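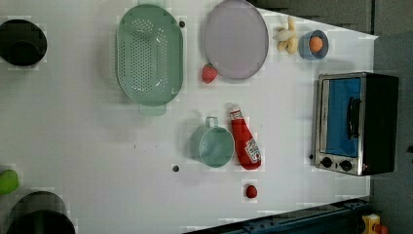

Teaching by hand or by remote: what do you use for kitchen tasks?
Board: Teaching and Demonstrations
Started by parnorent_lab

parnorent_lab wrote:
Hello everybody. I am new in this board, please excuse my English, it is my third language.

We are a small group and we teach one arm to do table tasks with toy kitchen things. The first task is simple: take the ketchup bottle and put it in the colander. Later we want the strawberry on the plate, and after this something with the toaster oven door. Until April we did all demonstrations by hand, this means I hold the arm and guide it through the movement. Now we have also a remote controller and my colleague wants to record everything again with it.

I have 100 demonstrations by hand for the ketchup task. With the remote I have only 40, and they are slower and not so smooth. My question is if I should throw away the old ones, mix them, or stay with the hand guiding. What is your experience?

Amadi wrote:
Welcome! I would not mix them in the beginning. Train one time on each set and compare. When you guide by hand, is your hand or your sleeve visible to the cameras? This was our biggest trouble. The policy learned very well what to do when there is a human arm next to the gripper, and then at test time there was no human arm.

parnorent_lab wrote:
Yes, in many of them my hand is visible in the top view. In the wrist view much less.

Amadi wrote:
Then I think your colleague is right.

gudley7 wrote:
I don't agree so quickly. With hand guiding you feel the contact. For the oven door this matters a lot, because the handle goes along one side of the window and you must pull on an arc. With the remote I always pulled straight and the whole oven moved on the table. By hand I had it after a few tries.

What you can do: guide by hand, save only the joint positions, then let the arm replay the movement alone and record the cameras during the replay. No hand in the picture. You must put the objects back in exactly the same place before the replay, this is boring but it works for us.

Amadi wrote:
It works for rigid things. Try it with a bottle lying on its side that can roll a little. Half of our replays missed the grasp and we had to delete them.

gudley7 wrote:
We did not have so many misses, but okay, our bottle was standing.

Baltasar Montoya wrote:
A question before you choose: what does the wrist camera see? People discuss the controller for weeks and then the wrist view has almost no information in it. Can you post one picture from it?

parnorent_lab wrote:
Good idea. It is from the same table.

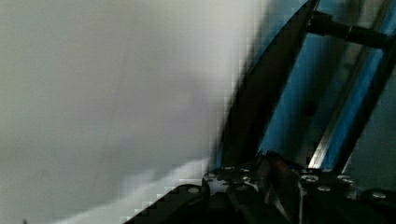 Wrist camera view, with the gripper finger and the screws of the base

Baltasar Montoya wrote:
Thank you. So here I see the finger, the base, the blue structure with the rail, and the rest is plain gray. No object at all. One picture is only one moment, so look through a complete demonstration and check how long it stays like this. If the bottle comes into the wrist view only in the last second before the grasp, the top camera must do all the work until then.

For the remote operation I have one more advice. Let the operator look only at the camera pictures, not at the table. If he can do the task like this, the robot has a chance also. If he must stand up and look, then the information is missing and more demonstrations will not help.

Emimari wrote:
I tried this rule from Baltasar and I find it too strict. Our operators became so slow and nervous with only the screens that the demonstrations were full of stops. The policy copied the stops. It stood above the cup and waited, like it was thinking. Now we let them look at the table and the quality is better.

Baltasar Montoya wrote:
How much did they practice before you recorded?

Emimari wrote:
Maybe one afternoon.

Baltasar Montoya wrote:
This is too short for my taste. I give a new person roughly a week and I keep nothing from it.

Emimari wrote:
We don't have a week for every student, sorry.

parnorent_lab wrote:
Thank you all, this is more answers than I expected. I will do it so: I keep the hand guided set separate, I continue with the remote until I have also 100, and my colleague will try the screens only while I look at the table as usual. Then we can compare also this. For the oven door I will try the replay from gudley7, because the oven at least does not roll.

One small question more. Do you cut the pauses at the start of a recording, before the arm moves?

gudley7 wrote:
Yes, always. I cut the end too, when the arm is only hanging there after the release.

Amadi wrote:
Start yes. End I leave a little, otherwise ours never learned to stop.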